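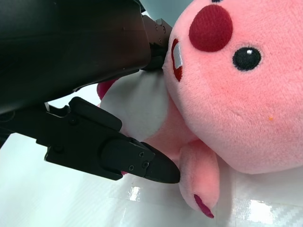

Liette says you should never put a plush in the washing machine, not even on the gentle cycle, not even in a pillowcase, because the fuzz goes flat and it never comes back. She told me this on the phone last night for a good ten minutes and I wrote half of it on the back of an envelope. Cool water, a drop of dish soap, an old toothbrush, and only the spots that need it. Then a towel, and patience, which I don't have!

So, January 13, 2023, and I have spent most of my day off on stuffed animals. I'm not even sorry. The closet in the small room had got to the point where the door wouldn't shut, and I finally pulled the whole lot out and made piles on the bed. Keep, mend, give to Maëlle for her two. The mend pile got out of hand very quickly.

The pink one is staying with me. I call it a beaver, Mirko says it's some kind of hamster, and we have been having this argument since September (he brought it up again at lunch with his mouth full). It has a tooth! One rectangular little white tooth, and those big dark red cheeks that feel like a bath towel when you rub them with your thumb. Hamsters don't get a tooth like that in the cartoons. I rest my case.

There's a tiny orange speck on the pink, down below the eye, and I can't decide if it's fluff or a stain. I got the tweezers and then lost my nerve, in case I pulled a tuft out with it. Maybe tomorrow, in better light and after coffee. My money is on soup – everything in this house ends up with soup on it sooner or later.

Did get some real work done. Sewed up the rabbit's ear, badly, in the wrong brown. Restuffed the old bear with a bag of that Drunell filling I bought for cushions and never used, and now he's so fat he won't sit. He just rolls over backward and looks at the ceiling. I laughed until I had to put the needle down. I'll take some out again, but I'm leaving him like that for tonight so Mirko can see.

Maëlle's bag is by the front door, tied up with a ribbon so I don't go back in and rescue anybody. I already took the elephant out once. He's back in now. I think.

Need: brown thread (the right one), a softer toothbrush, and a basket with a lid for the ones that are staying. Must call Liette back too and ask her how you dry the big ones, she went straight from towels to her knee and I never got the rest.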